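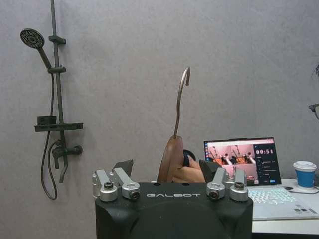 Fewer clothes, year three

I started keeping a tally of what I spend on clothes when we moved to Handavdale, mostly to settle an argument with myself. The total for the first year was 1,539, and I could remember wearing perhaps half of it.

This year I have bought 7 things. Two were pairs of socks. The most expensive was a winter coat from Cuadros, second-hand, with a torn lining that I still haven't mended.

The rule is simple enough. If I want something I write it on the back page of my diary and leave it there until the month is out. Most of it I've gone off by then. The grey jumper stayed on the list from June to September, so I bought it, and I've worn it nearly every day since.

Moths have been the main trouble. I lost three cardigans over the summer – all wool, all folded at the bottom of the wardrobe. Anything woollen now gets washed before it's put away, and coats and shirts go on wooden hangers with a bit of space between them. Cedar balls did nothing for me.

Nikola Mazurek asked in the comments whether I ever sell things on. I tried it twice and the postage ate most of the money. The charity shop by the station takes them now, mornings only.

Next month I'll write up the lining, if I get round to it.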